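# ¿Cómo decide un robot qué mover?

Un brazo robótico no sabe nada por sí solo. Tiene motores y articulaciones, y alguien tiene que decirle a cada motor cuánto girar. De eso se encarga un programa.

En el taller de Plovcombe, el programa se llama Jikis. Lo escribieron Kurniawati Lubis y Bilal Moussa, y trabaja en tres pasos que se repiten sin parar.

El primer paso es mirar. La cámara envía fotos al ordenador, que para él son tablas de números: cada número dice cuánta luz y qué color hay en un punto. Jikis busca zonas del mismo color. Si encuentra una mancha amarilla verdosa sobre el fieltro verde, tiene que averiguar dónde acaba una y empieza el otro. Con colores tan parecidos es más difícil que con una caja azul.
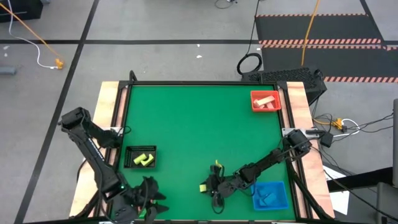 El segundo paso es planear. El programa calcula un camino desde donde está la mano hasta la pieza, y otro desde la pieza hasta su caja. Cuando hay dos brazos en la misma mesa, también comprueba que no choquen – si los caminos se cruzan, uno de los dos espera.

El tercer paso es moverse. Jikis manda órdenes a los motores 30 veces por segundo. Después de cada orden lee en qué posición ha quedado el brazo y corrige lo que falte. Tú haces algo parecido al coger un vaso: acercas la mano, miras y ajustas.

La primera versión tenía 2.501 líneas de código. Bilal encontró en ella 63 errores. En uno de ellos, el programa confundía la izquierda con la derecha.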